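December 17, 2022
Research Diary, Doctoral Program in Business, Oltwood

The survey of working parents enrolled in graduate study closed at noon. The target was 300 completed questionnaires, and the program fell short of it by 40. Orvokki Halonen has approved a seven-day extension for the remaining responses. The questions on child care and evening classes will stay as they are.
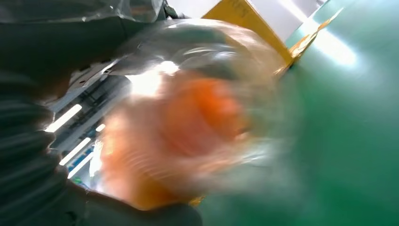
Cosmin Enache reported that most of those who stopped did so at the page on household income. That page will be marked as optional in the reminder message. Oda Grønli is to send the reminder within 48 hours and to record any withdrawals in the usual register.

Waldemar Kalinowski requested an early copy of the data for his third chapter. The request was declined until the extension ends. His draft on study leave remains with Grigore Roman for comment.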